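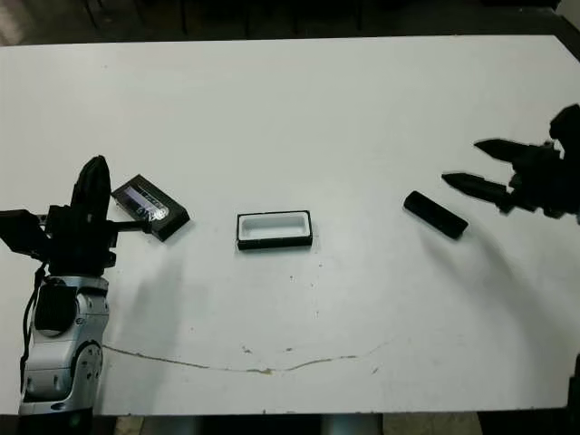
What's the best way to pack small things into a shallow tray so they don't slide about?
Put the biggest flat box in first, hard up against one short side, and fill in from there. A strip of folded kitchen paper takes up whatever gap is left.

Search tips Go

I've been packing and repacking little boxes on my white table for years (spare bulbs, batteries, printer cartridges, the lot) and I still get it wrong when I'm in a hurry. So this is what I do when I'm not!

Clear the table first. I mean properly. One tray, whatever is going in it, and the lid if you've got one. If the post and the fruit bowl are still there you'll end up packing round them, and then you've lost the scissors again.

Try everything in the tray before you stick anything down. Boxes that look the right size on the table have a way of being 5 mm too long. Turn them, stand them on edge, try again – it takes no time at all. Keep the printed label facing up if you can, so you can read it without tipping the whole thing out.

Lids! I used to put them on the floor and then step on them. Now the lid stays up on the table next to the tray, and I try it on before the last item goes in. If it rocks, something's too tall. Don't press it, you'll only split a corner.

My neighbour Sirkka Tuominen lines hers with an offcut of shelf liner, which grips nicely and wipes clean. I bought a roll of the Clusia one in January and it's done seven drawers so far, with a bit left over.

White tabletops do show every mark, especially if you drag boxes across them. Lift, don't push. For the grey scuffs I use a damp cloth with a tiny dab of bicarb, rubbed gently, then a dry tea towel. Test a corner first. Deep scratches won't shift and I've stopped minding mine.

Last thing, write what's inside on a bit of masking tape and put it on the short end, where you'll see it once the tray is on a shelf. Pencil is fine, and you can peel it off when you change your mind about the batteries.

Filed under: Sorting & Storing, Small Spaces
Last updated: January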